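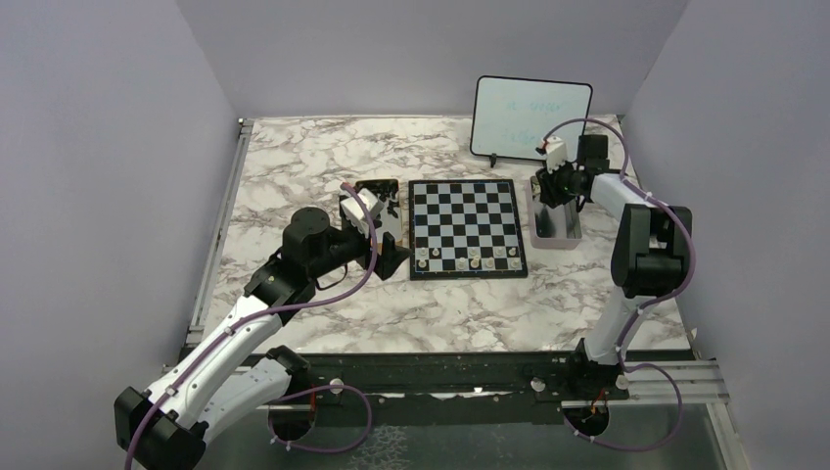 Setting Up a Chessboard, Starting with the White Pieces

If you've just bought a small chess set, or found one in a closet and want to teach someone with it, the setup is the first thing to learn – and it's a lovely little routine once your hands know it. I still enjoy it every single time. You don't need to know how any of the pieces move yet. Just get the board in front of you and follow along.

What you need

A board, the full set of pieces and a flat table with some elbow room. A small board is great for this because you can reach every square without leaning. I also like having a little dry-erase whiteboard standing behind the board when I'm teaching (two short lines of writing is plenty, more than that and kids stop reading).

Step 1: Turn the board the right way

Sit down and look at the corner square nearest your right hand. It should be a light one. If it's dark, give the board a quarter turn and check again. The old rhyme is "light on the right," and it's worth saying out loud the first few times.

Get this wrong and the whole setup comes out crooked, with the queens on the wrong squares. I once played most of a game on a turned board with my sister-in-law and neither of us noticed until a bishop ended up somewhere very strange!

Step 2: Sort before you place

Tip the pieces out beside the board, not onto it. Pull the light ones to one side and the dark ones to the other. In a lot of sets "white" is really cream or ivory, and in older ones the shades don't quite match, so go by light and dark and don't worry about it.

Now split the light pieces again, pawns in one group and the taller pieces in another. With a mini set the tops can look very much alike, so take your time here. Bishops usually have a small slit or a point, and the queen has a crown with a jagged edge. The king normally has a cross on top. On tiny sets the cross is often the first thing to break off, so if you have two tall pieces left over and can't tell them apart, the taller is nearly always the king.

Step 3: Rooks in the corners

White takes the two rows closest to the white player. Start with the very nearest row, the back rank, and put one rook in each corner. It gives you the ends of the row, and everything else fills in toward the middle.

Step 4: Knights, then bishops

Each knight goes next to a rook. Face them forward or sideways, whichever you like (I'm a forward person, Drahomíra Ondrejka, who taught me, faces hers inward so they look at each other, and I've come to find that very charming).

Bishops go next to the knights. You should now have two empty squares left in the middle of the row.

Step 5: The queen on her own color

The white queen goes on the light square of the two. The king takes the dark one. For Black it's the reverse, dark queen on the dark square, and if you've done both sides correctly the queens will be staring straight at each other down the same column. That's the quickest check there is.

Step 6: Pawns across the front

Fill the second row with pawns, one to a square, all the way across. Go left to right and set each one down in the center of its square. If you finish with a gap, look in the box, then under the box, then on the floor. A button or a coin makes a perfectly good pawn until the real one comes back.

Step 7: Straighten up

Look down both rows from the side of the board. On a small board the pieces drift off center as you add their neighbors, and one nudge with a sleeve can shift three of them. Hold each piece by the neck, slide it back to the middle, and let go before you move your hand away.

Then do the same for Black on the far side. The four rows in between stay empty.

Practicing it

Try timing yourself – it's surprisingly fun. My Wednesday group began the month of May needing a good 5 minutes to do one side, with lots of debate over the queen, and now they race each other. For younger kids I skip the clock and do one piece type per round: everybody places rooks, everybody stops, we check. Ages 10 and 12 are my oldest at the moment and they like to do it with their eyes closed, by feel, which is harder than it sounds with a mini set.

If you're teaching a beginner, let them set up White and leave Black off entirely for the first go. You can already show them how pawns move with just the one side, and they get to see the rows clearly before the board gets crowded.

Putting it away

Count the pieces back into the box, 16 light and 16 dark. Kings go in last at my table, no good reason, it's just how we do it.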